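Shared Kitchen FAQ – Lindwood House, Zaltville

Everything new residents ask in their first week, and old residents ask in their ninth year. 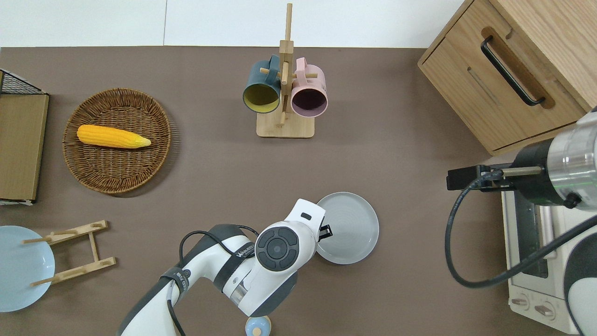
Sobia Bukhari wants it known that the quiet hours are too early and that she has said so at two meetings. They are still 10 p.m. to 7 a.m.

When can I use the kitchen?
Any time outside quiet hours. Toast is permitted at night. Blenders are not.

Do I get my own shelf?
One in the fridge and one in the pantry, both marked with your room number. The top of the fridge belongs to no one, which is why it looks like that.

Someone ate my leftovers. What now?
Write your name on the next lot. We don't hold hearings.

Can I have guests for dinner?
Yes, up to four. For more than that, book the room with Nighat Tarar on extension 191. She will ask what you're cooking, and she will have views.

What does the kitchen fee cover?
It's $77 a quarter and pays for dish soap, trash bags, oil, salt and the repair of the left burner, an ongoing project.

Can I leave dishes to soak?
Overnight, yes. After that it's a pond.

Who cleans the oven?
The rota is on the pantry door. Swaps are fine if both people know about them – this has come up.

Where do I send complaints?
Put a note under the door of Room 155. Irfan Khattak reads them on Mondays, with tea.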